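Teleop notes from the Zustby grocery task, 2024-10-29. Leader arm in one hand, wrist view on the monitor.

1/ 69 demos kept today, 15 thrown out. Most of the rejects were me closing too early on foil bags.

2/ Foil is a pain from the wrist view. Glare moves when the arm moves, and creases look like edges. I slow down for the last bit of the approach.

3/ Dropped the grip force cap in June. Still on that setting.

4/ Next batch is foil only, same operator, same start pose. Will post the Pluvimia training run when it finishes. 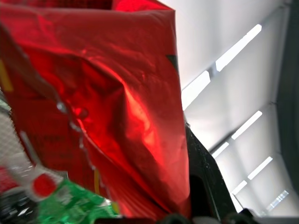
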